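Plivico Facilities Helpdesk - Request 1331
Subject: Interior doors binding and failing to latch, Clisach Building, Level 2
Status: Resolved, monitoring until end of March 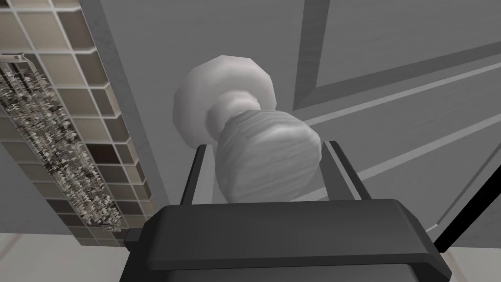
The request was lodged by Kamala Chowdary on behalf of the Level 2 tenants in January. Staff reported that several office doors had become difficult to close and that the door to Meeting Room 18 would swing open again after being shut. The matter was first categorised as a lock fault and assigned to the locksmith queue. On review it was reassigned to Building Fabric, as tenants had described rubbing along the head of the door as well as poor latching. The log applies to the light grey doors with a white knob only; the glazed doors at the lift lobby are covered by a separate maintenance agreement and should be reported under their own category.

Initial assessment

Murali Thampi attended at 9.40 am. The latch on Meeting Room 18 extended and retracted freely with the door open. With the door closed, the latch met the lower lip of the strike plate and did not enter the opening. Fresh rub marks were found on the head of the jamb on the latch side. The top hinge screws were loose and two would not tighten.

The same check was carried out at Rooms 14 and 16. Room 14 was binding at the head but latching. Room 16 had no fault. The tenant in Room 16 had reported the door as stiff, and this was traced to the door closer, which was adjusted by a quarter turn.

Temporary measures

A notice was placed on Meeting Room 18 asking users to leave the door open. Tenants were asked not to wedge doors with folded paper or to apply tape over strike plates. Tape was removed from one strike plate at Room 14.

Update from tenant, 2.15 pm

Ms Chowdary advised that Meeting Room 18 was booked for confidential interviews the following morning and that an open door was not acceptable. Bookings were moved to the Shenoy Room on Level 3 for the day. Orathai Srithong confirmed the change with the booking desk.

Works carried out

1. Door to Meeting Room 18 supported on wedges and the top hinge released.
2. Stripped screw holes drilled out, plugged with hardwood dowel and glued. Left overnight.
3. Hinge refitted with new 51 mm screws into the stud behind the jamb.
4. Clearance at the head checked with the door closed. Rubbing no longer present.
5. Latch tested against the existing strike plate. Contact remained on the lower lip, although reduced.
6. Strike plate lowered, mortise extended to suit and the old recess filled.

Room 14 required step 3 only. The strike plate at that door was not altered.

Query raised by Building Management

Iara Barrientos asked whether the movement could indicate a structural problem, as similar faults had been recorded at the Prillovgate site after footing repairs. The walls adjoining the affected doors were inspected. No cracking was found in the plasterboard or at the cornice, and the floor was level across both doorways. The loose hinge fixings were considered sufficient to account for the symptoms. No engineering referral has been made. Should binding recur at either door, or appear at a third, the matter is to be escalated under procedure 222 - a new request should not be opened.

Outstanding items

The filled recess at Meeting Room 18 requires a second coat of paint. The colour match was acceptable to the tenant but the patch is visible in afternoon light. Painting has been added to the next scheduled visit.

Harish Thomas has asked that the remaining Level 2 doors have their top hinge screws checked during the same visit. Any screw that turns without tightening is to be recorded by room number and the door treated as for Room 14.

Tenant advice

Occupants who notice a door dropping, scraping or springing open should report it promptly and state whether the fault is at the top, side or floor. Doors should not be forced or lifted by the knob to make them latch. Please quote request 1331 in all correspondence concerning Level 2.

Last entry: second check of Rooms 14 and 18 completed in February, both latching. Paint still to be done.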